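Sultis cell review -- minutes of the August meeting
Small meeting room, started 9:40 a.m.

I'm taking the minutes again, so you get them my way, chatty bits included. Everyone who works on the Sultis cell was there, plus two people from the Grindow site on the phone line (which dropped twice, so sorry if you had to repeat yourselves and I still missed it).

1. Last month's minutes

Accepted with one fix. I had written that the spare gripper fingers were on order. They had already arrived and were sitting in the stockroom, so that one's closed.

2. The dropped grip on the right arm

This took up most of the meeting, as you'd expect! For anyone who was out: during the packing trials the right arm let go of a part on the way from the rack to the tray, then carried on with the rest of its move as if it was still holding something. The part hit the table. The left arm, which was waiting its turn, got the "handover done" signal anyway and moved in over the rack while the right arm was still on its way back. They touched, not hard, and the right arm went into a protective stop. The left one didn't stop until somebody hit the button.

I pulled the log before the meeting and read out the main parts. Out of 40 cycles in that run, 19 had a grip warning before the drop. None of those warnings stopped the program, and they only show on the second page of the operator screen. There was a bit of a groan in the room at that, mine included, as I was the one who set up that screen.

So we've got two faults tangled together, and we agreed to treat them separately: the gripper losing the part, and the arms being allowed into the same space afterward.

On the first one, opinion was split. Some of us think it's the finger pads, which have been on since the Akovow demo and feel pretty slick. Others think the cable to the gripper is getting tugged when the wrist turns and the force reading jumps around. I lean toward the cable, but I wouldn't bet lunch on it. We'll swap the pads first, run a full set, then reroute the cable and run it again, so that we know which one did it.

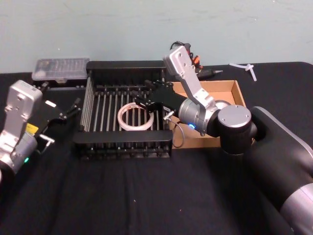 Why didn't the left arm stop when the right one did?
The two controllers are wired to the same emergency button but they don't share the protective stop. When one arm trips on contact, it only tells itself. The other arm keeps going until its own sensing picks something up, or until a person presses the button.

That got asked from the Grindow end and it's a fair thing to ask -- I think half the room had assumed the stop was shared. It needs to be, and we're not running both arms at once until it is.

3. What changes right away

One arm at a time, and the other one parked and switched to hold. This goes for the quick tests too, including mine.

Speed stays at the reduced setting for the pad and cable runs.

Grip warnings now count as a stop. I'll change the program this afternoon and put the warning on the front page of the screen, in red, large.

Hands stay out from between the arms while either one has power. Dropped parts stay where they are until both arms are off. We all know people have been reaching in to grab them, and I've done it myself, so let's quit.

4. Shared stop wiring

We looked at two ways to do it. One is a small safety relay between the controllers, the other is the add-on module from Seneviratne. The relay is cheaper and we could fit it ourselves, but it would have to be checked by the site electrician before we power up. The module comes with its paperwork and takes 23 days to get here. After some back and forth we went with the module. Grindow will order one too, as their cell is wired the same way and they've stopped running both arms as well.

5. Anything else

The incident form was sent in with the wrong cell number on it. I'll resend it.

Grindow asked for a copy of our log. Going out with these minutes.

The button on the left side of the bench is awkward to get to if you're standing at the screen. We all agreed it should move, and we didn't agree on where. Please go stand there and try a few spots before next time.

Next meeting when the pad and cable runs are finished, same room. We wrapped up at 10:55 a.m.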